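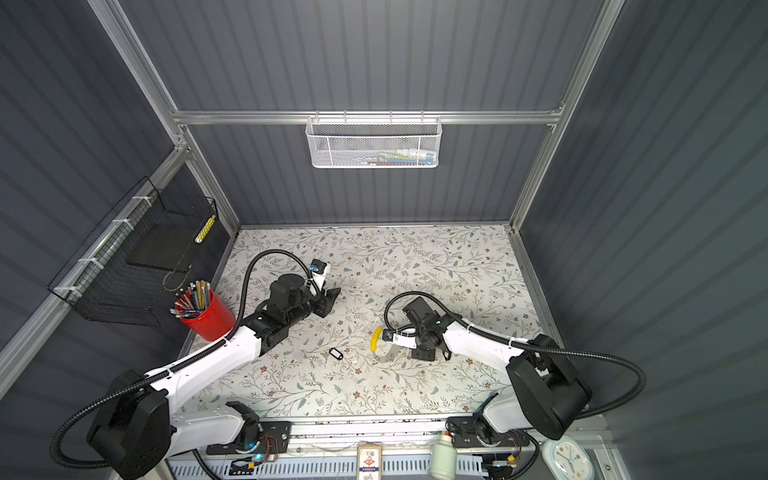 *The two-arm cell at the Grandville lab, with a small camera on each wrist and desk items on the mat.*

**Grandville lab puts two grippers through their paces**

October 3, 2026 — The Grandville robotics lab has wrapped up the first round of its gripper trials, and the results have people here pretty excited!

Bogumił Kubiak and his team ran 400 pick attempts with parallel-jaw grippers, trying 2 sets of fingertips: the stiff Mernik pads the lab has used for years and a softer, ribbed set from Delaunay. The objects were the kind of thing you'd find on any desk, from pens to thin bits of plastic that like to slide away.

The Delaunay tips came out ahead, with 292 clean picks across the round. They did best on small, flat things, where the Mernik pads tended to push the object along before closing on it. The Mernik set was still quicker to swap, and it held its grip better when one arm passed something to the other.

"I had my money on the stiff ones," Kubiak said. "Then we tried the thin plastic and I changed my mind in an afternoon."

Next up is the wrist camera test — up to five mounting angles, all run on the Prendville controller. That round should finish in December, and the lab plans to share its pick logs and mount drawings once it does.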